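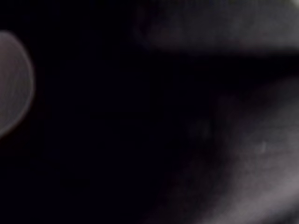
rovau-recipes

Hi! These are my family's recipe cards, typed up as plain text so they can be searched, sorted and printed without anybody squinting at my aunt's handwriting. There are 82 recipes in the folder, mostly soups, breads and pickles, plus a few cakes I typed first (guess why).

What's in here

cards/ has one text file per recipe. The file name is the dish name, all lowercase, with dashes for spaces.
index.csv lists every recipe with its title, who wrote the card, servings and minutes.
notes/ is where the scribbles from the margins went. Some of them are arguments.

Columns in index.csv

title: as written on the card, spelling mistakes and all
writer: initials, or "unk" if I couldn't tell
servings: a whole number, blank if the card doesn't say
minutes: my guess in some cases, so please don't burn your dinner over it
source: "family", "neighbor" or "clipping"

Things to know before you use it

I kept cups and spoons as they were. Two cards use "a glass" of flour and I still don't know which glass — if you test them, tell me what worked! Oven temperatures are Fahrenheit everywhere. Yareli Hinojosa proofread all the breads in July and caught five places where I'd typed tablespoon for teaspoon, salt included, so thank you Yareli from everyone who would have eaten those.

The plum dumplings are in there twice, under two spellings. Jacinto Zamudio says they're different recipes and I've stopped arguing with him, so both stay.

Known problems

The pickle cards have no jar sizes. "Sour soup" has no last step, it ends at "then add the". Fractions are typed like 1/2, and some spreadsheet programs will turn those into dates if you paste them in, so import the column as text.

Fixes

Open an issue or just email me. Please don't "improve" the recipes in cards/, put your version in notes/ with your name on it.

Last updated 2018-10-12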